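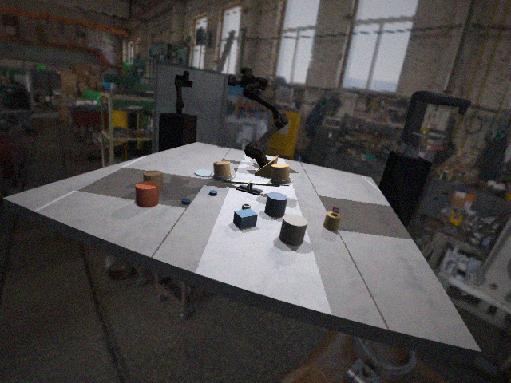 Hi all, and thanks to everybody who wrote back about the Loswood sale. I've got a pile of thread to get rid of before we move, and I've finally read through Laurinda's message from last night, so let me take her questions in order, more or less. The short version is that old spools are worth buying if you know what you're buying, and I've made most of the mistakes already so you don't have to. When I tip out a box lot the first thing I do is spread it all over a table with some elbow room between pieces, orange-red over on the left, a tan or two behind it, the odd flat disc lying wherever it lands, and I don't sort a thing until I've had a good look at the colors standing up. You'd be amazed how two tans that looked like twins in the box turn into cousins once they're on something white.

Laurinda Arruda wrote:

> Hello everyone, I'm fairly new here so forgive me if this
> has been covered. I inherited my aunt's sewing cabinet and
> it's full of thread, mostly Unberg cotton on wooden spools,
> plus a drawer of bigger cones marked Loureiro. Is any of it
> still good? I hate to throw it out. I've been piecing a quilt
> top by machine and I'd love to use hers for it, but a friend
> told me old thread ruins machines. Also, does anyone know
> if the Loureiro was meant for sewing or for something else?
> It feels thicker than what I'm used to. And how do you all
> store yours? Mine was next to a radiator for years, I think.

Laurinda, welcome! First off, don't throw anything out yet. I've got Unberg that's older than I am and some of it sews beautifully, and I've got some that falls to bits if you breathe on it. The age doesn't tell you much. Where it lived tells you a lot more, and I'm sorry to say the radiator worries me.

The test I use is the one my mother used. Pull off a foot or so, wrap an end around each hand, and give it a steady pull. Good cotton puts up a fight and then goes with a little pop. Tired cotton just sort of comes apart, no noise at all. Then throw away the outside few yards and try again, from further in! People skip that part. The outer layers take all the light and dust, and I've had spools that failed at the top and were perfectly sound underneath. Dark colors seem to go first for me, the blacks and browns especially, though I know a couple of you will argue with that.

About your friend and the machine — I wouldn't say ruins. What you get is lint, a lot of it, packed down under the plate where you can't see it. I ran old thread through my Ondard for a whole winter and all it ever needed was brushing out every time I changed the bobbin. If it snaps more than a couple of times in one seam I quit and put that spool in the basting basket. Basting is a fine retirement for thread. So is tying up tomatoes, for that matter.

For the quilt top I'd be pickier, I'm afraid. You're going to put a lot of hours into it and seams are a rotten place to find out. What I did with my own aunt's thread (we seem to have the same aunt) was piece with new and then use hers for the hand quilting in the border, where I could feel every inch of it going through my fingers. If it was weak I knew right away. That way it's still in there and you can point to it.

Now the Loureiro. I have three cones of it, numbers 784 and 1182 and one where the label's gone, and as far as I can make out the number is only the shade. Mine are heavy stuff, and I've used them for topstitching on denim with a big needle, a long stitch and regular thread in the bobbin. It made a mess the other way around. One cone is so shiny I suspect it was glazed for hand work, and I don't let that one anywhere near the tension discs. Rub yours between two fingers. If it feels waxy or stiff, keep it for hand sewing. If somebody here has an old Loureiro shade card I'd love a scan, I've been hunting for years.

Storage, well, I'm no example to anybody. Mine are in shirt boxes with the lids on, in the hall closet, which is dark and doesn't get hot. I used to have them up on a wall rack facing the window and they looked gorgeous, and the side facing the glass faded so badly that a red turned into a sort of stripey pink as it unwound. I don't like sealed plastic bags for cotton either but I know opinions differ.

As for what I'm giving away: one shirt box of mixed cotton, mostly browns and greens, a few nice blues, all passed the pull test this spring. Also a cone of white that says 1000 yards and has hardly been touched. Postage only. Write to me off list please, the last time I did this on list we had replies coming in for two weeks and the digest people were ready to strangle me.

Oh, and the June swap is still on, same hall as before, bring a bag and your own scissors. Somebody walked off with my good ones last time and I'd like to think it was an accident.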